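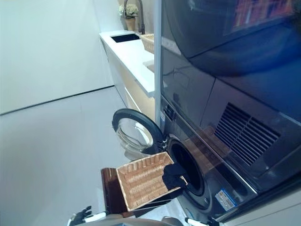 By Haris Stoyanova

8 October 2019
23 shares | 2 comments

Arusside Residence Guide
Section 2: Loading the Front-Loading Washer

This section applies to the shared laundry room. Residents are asked to read it in full before first use. Instructions for selecting a program are given in Section 3.

Before loading

1. Sort the laundry by color and by care label. Dark garments are washed separately from whites and light colors.

2. Empty all pockets. Close zippers and hooks, and turn printed garments inside out.

3. Open the washer door fully until it rests against its hinge. Do not hang garments or bags on the open door.

4. Check the drum and the folds of the rubber gasket for items left from an earlier load. Items found should be handed in at the Arusside front desk.

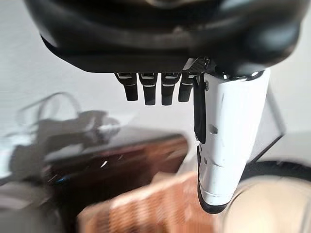

5. Wipe the gasket with a dry cloth if lint or hair has collected there. Return the cloth to its hook.

Loading from a basket

6. Bring the basket up to the drum opening and tip it forward. Guide the garments in by hand, a few at a time. Woven baskets can catch on knitted fabric, and such items should be lifted out separately.

7. Spread the load evenly. Leave a hand's width of space between the laundry and the top of the drum.

8. Check that no sleeve, strap, or cord lies across the gasket. Close the door until it clicks.

Caution: Do not force the door. If it does not close, remove part of the load and try again.

Caution: Keep children and pets away from the machine while the door is open.

Keeping the room in order

9. Baskets and trays are to be taken away once the load has been started. They must not be left on the floor in front of the washer.

10. Wipe up spilled detergent at once with a damp cloth. Scouring powder must not be used on any surface in the room.

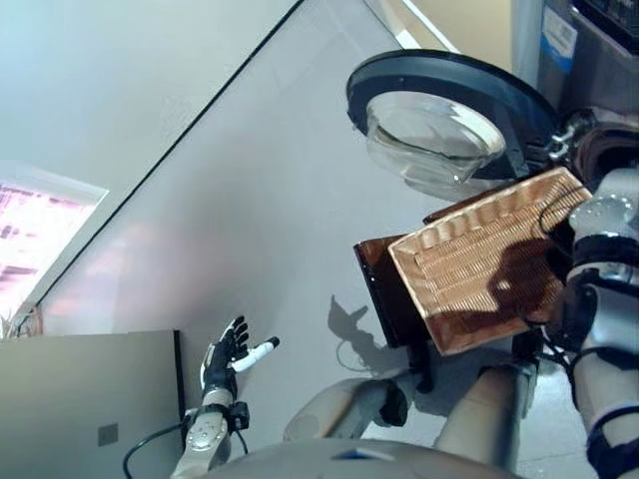

Light gray surface and gray-beige panel.

Note: Wet laundry should not be placed on furniture. Use the drying rack, and fold it flat against the wall when finished.

11. After the wash, remove the load promptly and leave the door ajar so that the drum can dry.

12. Report leaks, unusual noise, or a damaged gasket to the front desk. Do not start another load until the machine has been checked.

Comments (2)

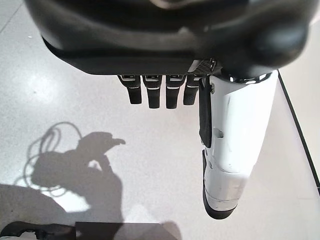 Nermin Yaman: Could step 7 say what to do with a single heavy item, such as a bath mat? Mine stopped the spin twice in February, and I had to add towels before it would finish.

Haris Stoyanova: Thank you. Adding two or three towels is correct, and step 7 will be amended to include this.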